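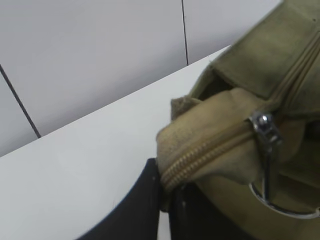

Uniyal Junior Dragster Program: Progress Report to the Zumadico Fund

July 2023

Where things stand

You asked for a plain account of the first half of the season, with the money at the front and the excuses at the back. We have tried to keep to that order. The program is running, both cars are legal, and the drivers have learned more about reaction times than most of their parents ever wanted to hear at dinner.

Your grant was meant to cover two shared half-scale cars, safety gear for kids whose families couldn't buy it, and test time at Selldale. All three have happened, though the second car took its time.

The cars

The red car was ready for the opening test day and has made 42 full passes since. It is a forgiving car, meaning it goes straight even when the person steering has other ideas. The clutch was relined in the spring and the chain has been replaced once.

The blue car is another story. We bought it used from a family leaving the sport, along with a trailer full of spares, most of which turned out to fit something else. The rear axle was bent. The steering had play in it that the seller called "character." Our tech inspector called it something shorter, and the car stayed on stands until the axle, tie rods and front spindles were replaced. It passed inspection on the second try. The first try failed on a seat belt date tag, which was our own fault, and we now keep a list of those dates taped inside the trailer door.

Both cars run on a Lastirex clutch setup. We chose it on price, and so far the price is the best thing about it. It slips when the engine is cold and grabs when it isn't, so a driver who has learned to launch the car in the morning gets to learn again after lunch. We plan to finish the season with it and look at other options over the winter.

The drivers

We have 8 drivers in the program against the 5 we promised you. Three signed up after the spring open house and we didn't have the heart, or a written policy, to turn them away. The policy now exists. It says first come, first served, and the waiting list opens after the last race.

All of them have finished the safety course and made their licensing passes. Two have raced in points events at Selldale. One went out in the first round on a red light. The other reached the semifinal, broke out by a hair, and has since become very interested in weather stations. We count both as good results. Grades are not part of the program, but several parents report that fractions have started to make sense around the house.

Attendance at the shop nights has been uneven. Everyone shows up to drive. Fewer show up to clean chain lube off the floor. Since May, track time has been tied to shop time, and the floor looks much better.

Money

Spending is on budget overall and off budget in nearly every line. Fire suits and helmets came in under what we told you, thanks to a dealer clearing out last year's sizes. Entry fees are where we said they would be. Parts for the blue car went over, and we moved the savings on gear across to pay for them, as your grant terms allow. The one expense we didn't plan for was a $200 gate fee for the extra test day in June, which we paid from our own bake sale money. Receipts are in the attached folder, including one that went through the wash and is legible if you hold it up to a window.

What went wrong

We lost two test days to rain and one to a timing system fault at the track. The trailer has had two flat tires — the same tire, twice. Our lap sheets from the first month were kept by hand by three different people using three different ideas of what "sixty-foot" meant, so early comparisons between drivers are worth very little. From May on there is one sheet and one person filling it in.

The rest of the season

Four points races remain at Selldale, and we expect to enter both cars in each. We would like to run an extra test session ahead of the final, if the track can fit us in between the bracket cars. The three newest drivers will stay on short passes until their launches are consistent, a word we are still negotiating with them.

Winter work starts in November, when both cars come apart for inspection. We'll send the final report once the engines are back from the builder and we know what they cost. If you would like to visit before then, any race day works. Bring ear protection and shoes you don't care about.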